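Re: Postage and packing for the July sale

From: Liya Ambaye
Date: 21 June 2018
To: Sokol Collectors list

On the subject of parcels, someone wrote:

> I bought three lots in the spring sale and the packing charge came to
> more than the cheapest of them. I don't mind paying the carrier, but
> I would like to know what I am paying for. Is it going to be the same
> in July? Also, can a lot be held back so that it goes in one box with
> things from a later sale? I asked at the Bretent desk and was told
> two different things.
>
> Last question. The Zolov clock in the preview list is down as
> "movement complete". Does that mean it runs?

I've been doing the lotting for the July sale, so I can answer most of this. I have copied in the rest of the list as two other people wrote to me privately with much the same questions.

Packing first. In the spring the charge was worked out per lot. If you bought three small lots you paid three times, even when everything went into one carton. Several buyers complained and I think they were right. For July it will be per parcel. A parcel that one person can lift and that needs no crate will be charged at 7 pounds plus whatever the carrier asks. Anything with glass, a pendulum or a case taller than your arm will be quoted separately, and you will get the quote before anything is sent. If you don't like the figure you can collect, or send your own carrier.

Holding lots back: yes, you can, for 25 days after the sale, at no cost. After that we have to move things to the store at Skokutar and the store charges for shelf space. The next sale is well outside the 25 days, so combining across two sales will nearly always cost you more than a second parcel would. I suspect the two answers you were given at Bretent were both correct, one about holding and the other about combining. I'll ask them to put it on the sheet at the desk.

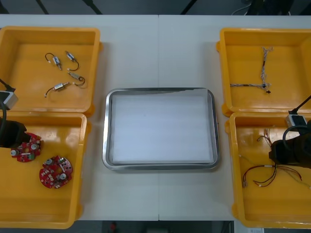
The small lots are where most of the queries come from, so I'll go into those at more length. We have 52 lots in the July list with an estimate under the reserve limit, mostly clock spares, instrument parts, keys, weights and tools. In the spring these were sold as "box and contents", which led to arguments when a buyer had seen one thing at the view and found another on getting home. This time each small lot gets its own sheet, and the sheet is what you are bidding on. If it isn't on the sheet it isn't in the lot. Loose leads are the worst for this. With pieces like the little silver motors in the yellow bin, each with a black wire and a white connector on the end, the sheet will say whether the lead is included, because a motor with its lead cut short is a different thing to a buyer and ought to be described as such. The same goes for clock keys and for hands, which we used to leave in an envelope and hope for the best. Please read the sheet before you bid, and write to me before the sale if something on it isn't clear.

Now the Zolov clock. "Movement complete" means that all the parts of the movement are present as far as we can tell with the back off. It does not mean that it runs. I wound it a few turns and it went for around an hour on my bench, then stopped. I did not go any further than that, as the mainspring looks old and I'd sooner the buyer decided what to do about it. The case has been refinished at some point and one of the feet is a replacement. I have put this in the longer description, which will be with the printed list. The preview list only has room for a line on each lot, so please don't bid on anything over the reserve limit from the preview alone.

A few other things while I am writing.

Commission bids can be left by post or at the Bretent desk up to noon on the day before the sale. We won't take them by telephone this time. Two were misheard in the spring – one by a whole digit – and it took weeks to sort out.

If you are leaving bids on more than one lot and only want one of them, write "or" between the lot numbers. Please don't write a note on the back, because the forms are copied on one side.

Sellers who have not had their settlement from the spring should write to me directly and not to the list. I know of 3 outstanding and they are all waiting on bank details.

The view is open from ten until four on both days. Parking at the back is for collection only, so please use the road.

I have not had an answer yet about whether lots can be collected from Skokutar during the evening. I'll post it when I do.

Liya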